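Changes to Meals at the Kendthorpe Residence
February 1, 2018

As many readers of this blog are aware, I have served as house manager at Kendthorpe for 5 years. The following concerns the evening meal and applies to all residents from April.

Dinner will be served at 6 in the main dining room. Residents who return after service may ask for a covered plate, provided that the request reaches the kitchen by 2 in the afternoon. Rozália Machala will keep the list. Requests made by telephone will be accepted at extension 369.

Guests remain welcome on Sundays. The charge for a guest meal is unchanged, and payment should be made at the front desk before the meal.

The pantry on the Isdale side will stay open overnight. Food left there must carry a name and a date. Items without a label will be removed on Friday mornings.

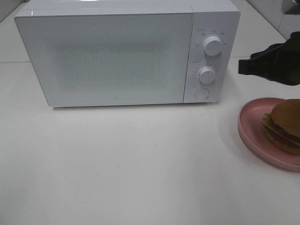 White microwave with dials for power and time.

Written comments may be left with Teodor Tănase until the end of the month.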